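3.2 Wear diaries and the reporting of fit

Participants in the second arm of the study kept a wear diary for the whole of January. Each entry gave the time at which a bangle or bracelet was put on, the time at which it was taken off, and a fit score between one (falls off the hand when the arm is lowered) and seven (leaves a mark on the skin). The scale was taken over unchanged from the pilot described in Section 2.4, so that the two sets of scores could be pooled where sample sizes were small.

A total of 1198 entries were received. Of these, 39 had no removal time and were dropped, leaving 1159 for analysis. Entries with a missing fit score were kept for the duration results but left out of the fit results. No entry was corrected by the research team, even where the times given were plainly reversed; such cases were returned to the participant, who either amended the entry or confirmed it.

Rigid closed bangles behaved differently from hinged and open forms in nearly every respect. A closed bangle has to pass over the widest part of the hand, which is normally the line of the knuckles with the thumb folded in. Its inner diameter is therefore set by the hand, and the wrist has little say in the matter. Two wearers with the same wrist girth may need bangles of clearly different size, and a wearer who buys by wrist girth alone will tend to buy too small. Palomino and Huanca raised this point in their earlier work on market sizing, and our results agree with theirs.
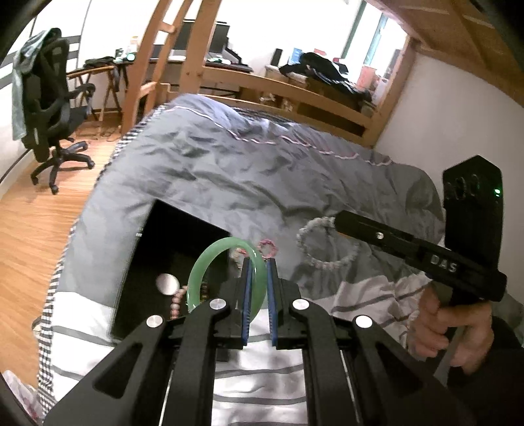
The effect was strongest among wearers whose hand girth, measured over the knuckles, exceeded wrist girth by more than 50 mm. In this group the median fit score for closed bangles was two, against four for hinged ones. Several diary entries from the group note that the bangle was comfortable once on but was removed early, as it slid to the elbow or knocked against a desk while typing. Early removal of this kind accounts for most of the difference in daily wear time between the two forms.

Surface finish had a smaller influence than expected. Kalogeropoulos had suggested that polished pieces would be scored as looser than matte pieces of equal diameter, on the grounds that they turn more freely on the arm. The difference was in the predicted direction but small - well inside the spread seen for a single participant scoring the same piece on different days. We did not pursue it further.

Time of day mattered more. Scores given in the evening were tighter than scores given in the morning for the same piece and the same wearer. Swelling of the hand over the day is the likely cause, though hand girth was measured only at enrollment and the diary data cannot settle the question.

Figure 3. Rigid bangle, closed form, polished finish.

The size labels printed by sellers were of limited use. Pieces sold under the Flores and Kotel names carried the same label for inner diameters that differed by up to two millimeters, and about 66 percent of participants said that they did not know their own bangle size at enrollment. All pieces were accordingly measured again before issue, with a tapered mandrel read at the lower edge of the bangle. Labels were covered during the study so that they would not affect the scores.

Fit scores were compared using a mixed model with participant as a random effect, fitted in Stastix with default settings. Marciniak's correction for repeated ordinal scores was applied throughout. Results without the correction are given in Appendix B and lead to the same ordering of the forms.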